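Udmont 白色小桌使用感受:一张放在办公室里什么都往上堆的桌子

文/Archana Maurya

写这篇之前我犹豫了好一阵,一张桌子有什么好写的呢,四条腿也好两条腿也好,能放东西就行嘛。可是后台陆陆续续有读者留言,问我们办公室里那张白桌子是哪家的、好不好打理、买回家当餐桌行不行,问得多了,我觉得还是坐下来好好讲一讲,省得每次都回一半就被别的事打断。

先说怎么买到的。七月里我们换了地方,原来那张旧桌子搬不进门,Madhu Dwivedi 就在网上挑了好几个晚上,最后看中了 Udmont 这一张,1638元,送货上楼,安装要自己来。说实话,这个价钱对一张没有抽屉、没有任何花样的桌子来说算不上便宜,我当时是有点心疼的。不过她说白桌面能让屋子亮堂一点,摆什么都好看,我也就点头了。

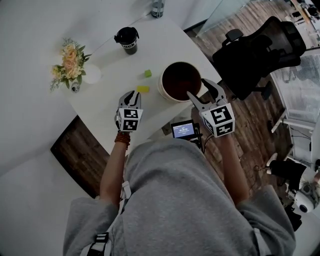
第267期

到货那天的事我记得很清楚。箱子比想象中沉,我们两个人一路歇了好几次才把它拖进来。说明书印得还算清楚,就是有一页把左右两侧的零件画反了,害我们拆了又装。装好以后桌子很稳,我故意用胯骨撞了它一下(别学我,青了一块),桌上的杯子晃都没晃。这一点我给满分,因为旧桌子最让人恼火的就是写字的时候跟着人一起抖,写到后来字都是歪的。

再说颜色。白色这件事,喜欢的人很喜欢,怕的人也是真怕。我们把它靠着白墙放,地上是棕色的木地板,一下子就觉得干净了。桌角那瓶假花是奶油色和浅桃色的,配着绿叶子,放在深色桌子上我总嫌它有点假模假式,搬到这张桌子上反倒顺眼起来了,淡淡的,不抢人眼睛。我原本一直不肯买假花,觉得没有香味算什么花呢,现在也不说这话了,毕竟不用换水,出差回来它还是老样子。

缺点当然也有,这个我得老实交代。白桌面对咖啡很不客气。杯底只要带着一点点,就是一个圆圆的印子,当场拿湿布一抹就没了,要是忘了,隔了一夜再擦,就得多花些力气。我试过洗洁精,也试过小苏打,后来发现最省事的还是温水加一块
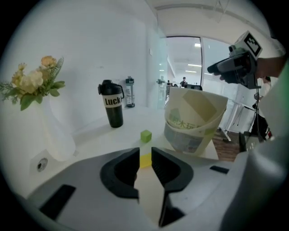 拧得半干的软布,顺着一个方向慢慢擦,再用干布收一遍。小苏打我不太推荐,擦是擦得掉,可是会留下一层白白的粉,要反复过水,反倒费事。圆珠笔的印子我也不小心弄上去过,用一点酒精棉片可以去掉,不过我只敢轻轻蹭,生怕把桌面的光泽磨坏了,大家动手之前最好先找个不显眼的角落试一试。

大小呢,我觉得是够用的,但也没有宽裕到可以随便挥霍。平常靠里面放着花瓶、水瓶,还有那只带翻盖的黑色随行杯,中间留给要做的事情,开会的时候再摆上两只纸桶,里面是大家点的午饭,桌子就显得热闹了。如果您家里人口多,一桌人围着吃火锅,我会劝您再往大一号看。要是一个人办公,或者两个人面对面喝喝茶、做做手工,那是很舒服的。
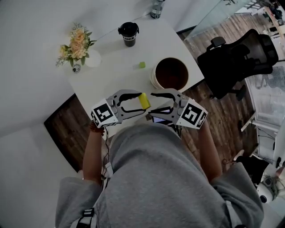
桌沿的手感我也想多说两句。我有个坏习惯,想事情的时候喜欢把两条小臂搁在桌边上,搁久了手腕下面会有一道红印。旧桌子的边又薄又硬,冬天隔着毛衣都觉得硌。这张好很多,搁上半天也没觉得哪里疼,只是刚坐下的时候有点凉,怕冷的朋友可以铺一块布垫。配的椅子我们没有另外买,用的就是原来的黑色网布办公椅,高度刚刚好,扶手往桌子跟前推的时候也没有磕到。您要是打算配带扶手的椅子,下单前拿尺子量一量扶手离地多高,这一步千万别嫌麻烦。

还有人问反光的问题。我们这边隔着一道玻璃就是另一间屋子,天花板上有长条的灯,下午灯全开的时候,桌面是会有一点亮的,看纸质的东西没关系,看手机就要稍微换个角度。我自己习惯了,Madhu 到现在还会抱怨两句,所以这一条您就看个人吧。

气味方面,拆箱头两天有一点新家具的味道,开着窗散了几天就闻不到了。客服态度不错,我为了那页画反的说明书专门写信去问,第二天就收到了重新画好的一份,附带着道了歉,我反倒不好意思起来。不过补寄螺丝就慢了,等了好久才到,那时候我们早就在楼下五金店买到了合用的。
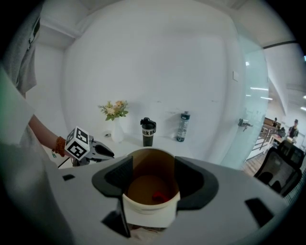
靠墙摆放的白桌:奶油色与桃色的小花束、带翻盖的黑色杯子和一只深色盖子的水瓶。

总的打分,稳当我给五颗星,好不好擦给三颗半,价钱给三颗,加在一起您自己掂量。要是赶上打折我会毫不犹豫地再买一张放在家里的窗边,原价的话,我大概还要再想一个礼拜。另外有读者问同一家的高脚款,那个我没有用过,不敢乱讲,等哪天有机会坐一坐再写给大家看。有用过的朋友也欢迎来信,特别想知道桌腿在地毯上稳不稳,我家里正好是地毯。

2019年10月13日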